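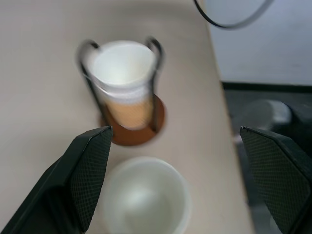

Paper cup in its black wire holder, with a white bowl for company.

Your questions about my cup holders

Do they fit any paper cup?
Most of the ordinary ones, yes! The very tall ones wobble a bit, so I stick to the medium size from Pfister (a sleeve of 17 lasts me most of February).

Why bother with a holder for a paper cup?
I burnt my fingers once too often. With two looped handles I can carry my tea to the table without doing that silly hot-cup shuffle — and it looks nicer when friends come round.

Can the round base go in the dishwasher?
I wouldn't. Mine gets a wipe with a damp cloth and then I leave it to dry.

Is the bowl part of the set?
Sorry, no, I bought that separately. I use it for biscuits, or used teabags if I'm being sensible.

How many do you own?
Just 2, both from Viteo, and I keep meaning to get more before the next birthday tea.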